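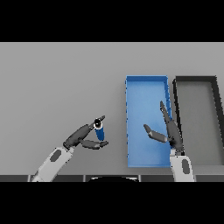

Clearing the Kitchen Counter (and Keeping It That Way)

I cook in a kitchen that's maybe four steps long, and for years I blamed the kitchen. Then last July we had the floor redone and everything on the counters had to go into boxes in the hallway for a week. When it came time to put things back I got lazy and only fetched stuff as I needed it. Two weeks later there were three boxes I hadn't opened! The bread machine was in one of them. I love that bread machine, or I thought I did.

So this page is what I learned from that, plus a few tricks I've stolen from friends along the way.

Start with the box trick

Pack up everything that lives on the counter except the coffee maker and the dish soap. Put the boxes somewhere mildly annoying, like the hall or the foot of the bed. When you need a thing, go get it, use it, and let it stay. After 20 days look at what's still packed. Some of it you'll want for holidays (my roasting pan, my mother's punch bowl) and that can go up high. The rest I gave to my neighbor Aileen Lacson, who ran a table at the school rummage sale and made $51 off my clutter, bless her.

Give the small stuff a tray

Oil, salt, pepper grinder, the spoon rest, that one jar of red pepper flakes. Loose on the counter they creep outward until you're chopping onions on a patch the size of a paperback. On a tray they stay put, and when it's time to wipe down you lift one thing instead of nine. Any tray works as long as it has a lip, so the oil drips end up in there and don't get under the toaster. I wash mine on the same day I do the dish rack, otherwise it gets tacky (you know the feel, like the top of a fridge).

Don't buy a big one. I did that first and it filled up within the week. If something new wants to go on the tray, something old goes back in the cupboard.

Wiping down

Warm water and a squirt of dish soap does nearly everything. I keep a spray bottle of it mixed up weak, and I change it out when it starts to smell like nothing. For dried-on pancake batter, lay a wet cloth over the spot, go do something else for a few minutes, and then it comes right off. Please don't go at it with a knife. I have a scratch by the sink that I look at every morning.

Vinegar is fine on my laminate but keep it off marble and other natural stone, it'll dull the finish. Same goes for lemon juice, so watch where you leave the cut halves.

Coffee rings: baking soda and a few drops of water, mixed to a paste, rubbed in gently with your fingers. Rinse twice or you'll get a white haze.

Mail, keys and other things that aren't food

This was the hard one in our house. The counter nearest the back door was where everything landed, and telling people to stop did exactly what you'd expect. What helped was a hook for the keys right inside the door and a shallow basket for the mail on top of the shoe cabinet. When the basket's full I sit down with it and a cup of tea. Most of it is catalogs.

Chargers got moved too. There's now a power strip in the hall closet, and the phones sleep there. (My husband complained for three days and then forgot he ever had an opinion.)

The last five minutes at night

I'm not a tidy person by nature, so I do this while the kettle boils for my hot water bottle. Dishes in the machine, cloth wrung out and hung up, tray back in its corner, crumbs swept into my hand and into the trash. If the kettle clicks off before I'm done then I stop anyway. It's made mornings so much nicer, I can't tell you, just coming in and having somewhere to set down a bowl.

A reader named Renato Ambrosio wrote in to say he does his in the morning while the oatmeal cooks, and that a bench scraper picks up flour and crumbs faster than any cloth. I tried it and he's right! Flour especially, since a wet cloth just turns it to glue. Scrape first, then wipe.

If you've got a good fix for the cord on a stand mixer, send it my way. I've tried clips, a rubber band and a twist tie, and so far the rubber band is winning.

Recent tips
Getting the smell out of a wooden cutting board
What I keep in the freezer door
How to sharpen kitchen scissors at home
Sticky drawers and a stub of candle
Lids: a storage method that finally stuck
Washing a cast iron pan without fuss
Old dish towels and what to do with them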